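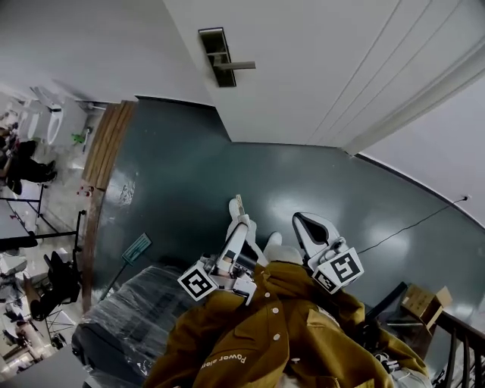
2019年3月17日 干燥棚记录

小雨,午后转阴。棚外湿度偏高,百叶关到底,只留北侧下排一条缝。

上午先称样板。白蜡木那一垛的二号样板读数522克,和上次记的一样。连续两次不变,按规矩可以认为这个条件下已经到平衡了,但我不太信,这几天外面一直潮,样板表层吸回来一点,芯部再出去一点,总重就可能恰好不动。总重不动和水分均匀是两回事。所以没有急着拆垛,把样板放回原位,位置和朝向照旧,隔条压好。

样板的取法记一遍,省得下次又翻旧本子。从整板端头往里让出200毫米再下锯,端头那段不要,干得太快,代表不了中段。两侧各切一片薄的做烘干法,中间留下的就是样板,两端刷封端漆,刷两遍,第一遍干透再上第二遍。切下来的薄片立刻称,中间不能去接电话。去年九月那次就是切完搁在台上,回来再称,绝干含水率算出来低了一截,后面整条曲线都跟着偏,到现在那一垛的记录还得打括号用。

含水率是以绝干重为分母的,这一条写在本子封二上,仍然每隔一阵就有人按湿重去除。湿材的时候两种算法差得离谱,干到后面差距变小,反而更容易混过去。以后表头一律写全称。

除湿机

Nidetti那台累计运行3243小时。排水管上次清过,今天拔下来看,弯头里又积了一层褐色的东西,像单宁和灰混在一起,用细刷子捅掉,再拿温水冲。冷凝盘没拆。滤网边上的密封条有一段发硬,暂时不影响,记下来等下次停机一并换。

湿球纱布换新的。旧纱布发黄发硬,吸水慢,湿球温度会偏高,按这个数去查表,得到的平衡含水率也跟着偏高。纱布不贵,不应该拖。换完等读数稳定,干湿球差比早上大了一点,说明早上那组数偏了,在表里标了问号,没有改。原始数不改,这条一直守着。

循环风扇换向正常。垛子迎风面和背风面各插了一组探针,背风面还是滞后。垛宽了,风走到后面已经带了不少水汽。下一垛考虑减一列,或者把换向间隔缩短。先缩间隔,改动小,容易看出效果。减列要重新摆挡风板,等这垛出完再说。

电测仪

Vellbridge那只针式表拿出来和烘干法对了一次。白蜡木在表上没有单独的档,一直用相近树种档加修正。今天对下来,表上显示11,烘干法的结果略低于它。差得不多,方向和以前一致,可以继续用原来的修正值。温度修正另算,棚里比室温高,不修的话读数会虚高。

针要顺纹插,绝缘针打到板厚的四分之一左右取平均值,再打到芯部取一次,两个数相减看梯度。只打表面毫无意义。之前收过一批Savwood的板,单子上写的含水率很漂亮,到手剖开,芯部明显比表层高,放了一阵开始瓦弯。不一定是他们测错,很可能只测了表层,或者出窑之后没做平衡处理。从那以后来料一律自己剖一块做应力片。

应力片今天也做了一组。叉齿形,锯开时齿略往里收,属于轻微的表面硬化。照这个情况要加一段调湿,把表层的拉应变放掉。手头没有蒸汽,只能关除湿、开喷雾、保温,慢慢来。喷雾的水最好用过滤过的,上回直接接自来水,喷嘴堵了一半,有几块板面上留了水渍,刨掉一层才干净。

调湿要调多久,书上给的数都是按蒸汽窑写的,套不到这种低温棚里。打算每天早晚各做一次叉齿片,齿直了就停。叉齿片不能锯完就下结论,放一夜再看一遍,片子自身水分不匀的时候,刚锯开的形状和第二天的形状会相反。

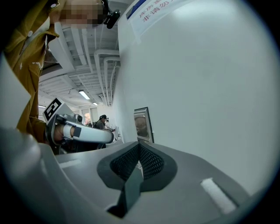 有读者在上一篇底下留言,说低温除湿棚里根本不必做调湿,干得这么慢,表面硬化可以忽略,做了反而把水分加回去,白费电。又说他自己的橡木从来都是到数就出,没见过夹锯。

想了一下,不完全同意。慢,应力确实小,但小到什么程度取决于前段的条件。这一垛上来的时候赶上连续大风天,棚门又漏,表层那几天掉得比计划快,硬化多半是那时候留下的,后面再慢也不会自己消掉。橡木到数就出没夹锯,和板厚、和后面怎么开料有关,横截用的话看不出来,顺着厚度再剖一刀就知道了。电费倒是事实,回复里照实写了。也请他下次剖一片叉齿拍给我,有东西对着看比较好说。

水分加回去的问题也要承认。调湿结束后表层会高一点,之后得再开除湿收一小段,等于多一个阶段。做得过头还会出现反向的应力,齿往外翻,那个更难处理,基本没法补救。所以宁可欠一点。

垛位和隔条

隔条查了一遍,东端第三层有一根歪出垂线,上面的板已经有轻微的下垂。没有抽出来重摆,上面压着重,硬抽会带动邻板。在旁边补了一根短的,出垛时单独挑出来看。隔条用的是同批干透的料,厚度刨到一致。前年图省事混用过松木条,条子压过的地方留下一道道暗印,深的刨不掉。

压重块位置没动。最上面两层翘得多,意料之中,下料时优先给短件。

端裂情况:南端有几块封端漆起皮,裂口没有越过先前的铅笔线。裂口尖端重新画线,注明日期。漆没有补,这个阶段补了也没用。

出料安排

Palacios那边的订单要求交货含水率和他们室内条件对得上。他们全年开暖气,室内偏干,按我们这边的平衡值交过去,冬天还要缩。准备再往下收一点,但收到哪一步要等他们把室内温湿度记录发来,前几天已经去信问,还没有回。没有记录就按保守的做,面板拼缝留量放大,榫头处不胶死。

弦切板和径切板分开出。弦切方向的收缩接近径向的两倍,混着拼,过一个冬天缝就不齐了。码的时候用粉笔在端头做过记号,有几块蹭掉了,看端面年轮重新标。

待办:
密封条型号量一下,订两条。
喷嘴拆开泡醋。
换向间隔改短,改之前先抄一份现在的设定。
明早叉齿片,先看今晚放的那一组再锯新的。
秤校一次,砝码在铁皮柜下层,盒盖不严,先擦再用。

晚上又去看了一眼,湿球水盒加满,喷雾已开。露点比下午略升,墙角没有结露。门缝那条胶条还是漏风,拿旧毛毡塞了一段。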